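Share 81 | Comments 2 | Print this page | E-mail to a friend

One room, and the washing goes in with it

I'd been promised tea, and I got it, but first I had to be shown how the fridge moves. It's a compact white thing on little wheels, and my host gave it a shove with her knee to prove the point. "That's the best feature in the whole flat," she said. "If I drop something behind it, I just push it out of the way. My mum has had a teaspoon behind hers since before I left home!"

She has been in the Belline building for two years now, and most of what we talked about happens in the bedroom, which is also the laundry, and (if you count the fridge) a fair bit of the kitchen. There is a kitchen proper through the other door, only it was fitted out by somebody who didn't believe in appliances. The plumber she asked about moving pipes wanted £3,000, so the washer-dryer went by the window instead, where there was already a feed and a waste from some earlier tenant's arrangement.

I asked whether it bothered her, sleeping in the same room as the laundry. She had obviously been asked before.

"You stop hearing it. Well - you don't stop hearing the spin. But I don't run it at night, I put it on when I get up, and by the time I've had breakfast and pottered about it's nearly there. Then I turn round and fold everything on the bed. I've got friends with proper utility rooms who carry a basket up two flights of stairs to do that."

The folding is the bit she's particular about. Sheets first, while she still has the patience, then towels, then anything with sleeves. Socks get thrown in a heap and sorted in front of the telly. The wardrobe is a tall white one with long gold-coloured handles, and it stands right up by the bed, so the whole trip from drum to shelf is a few steps. She changed the handles herself. The old ones were round knobs that caught her dressing gown every single morning, and she found the replacements in the Priltico clearance bin, a bit scratched at the back where it doesn't show.

"I'd have bought the bed from the same place if they'd done one narrow enough," she said. In the end it was a Lundgren, white frame, second-hand from a couple moving out on the floor above, and they carried it down for her. The grey sheet is the third colour she's tried. White showed everything and the navy one collected fluff like you wouldn't believe. She buys them a size too big on purpose and lets them hang down over the side, which I'd have thought was untidy until she explained that there are suitcases under there. 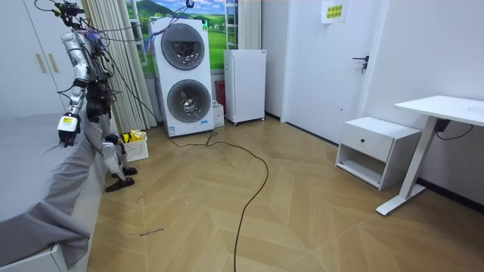
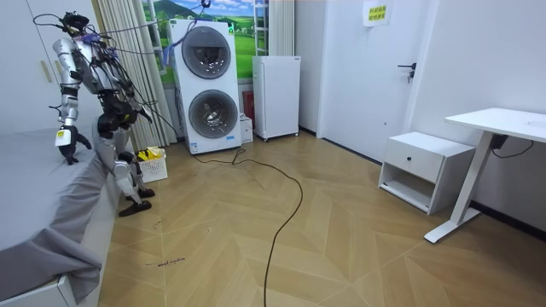
A remark of her sister's came up more than once, to the effect that nobody in their right mind irons in a room with a bed in it, as you only end up lying down. My host conceded there was something in this. She doesn't own an ironing board any more. She has a folded blanket and a Vorniron travel iron, and she does the collars and leaves the rest to gravity.

Then I had to ask about the window. The glass has a landscape on it, green hills and blue sky and a few white clouds, with long curtains hanging over part of it. I assumed it was left over from a children's room, but no, she chose it. "The real view is a wall. Quite a nice wall, but it's a wall! I put the hills up in January when I was thoroughly sick of it, and I thought I'd give it a month. Now I'd miss them."

Does it cut out the light? A bit, she said, but she'd sooner have dim hills than bright brick. The curtains were the harder decision. Anything thick held on to the damp when the dryer was going, and she went through one heavy lined pair (currently at her sister's, and much admired) before she settled on long pale ones that hang in pleats and dry quickly if they do get clammy. She also opens the window a crack for every cycle, winter included, and wipes round the door seals on a Saturday. I confessed that I had never wiped a door seal in my life and was given a cloth to take home.

I wanted to know what she'd change. She thought about it for so long that I finished my tea.

"A shelf," she said. "Somewhere to put the powder that isn't the floor. I keep measuring up and then I remember I'd have to drill into that wall, and I've seen what happens when you drill into that wall."

What happens, apparently, is that a lump the size of a bread roll comes out, and you hang a calendar over it. She lifted the calendar in the hall to show me. It was still on the wrong month.

Print this page | E-mail to a friend | Comments 2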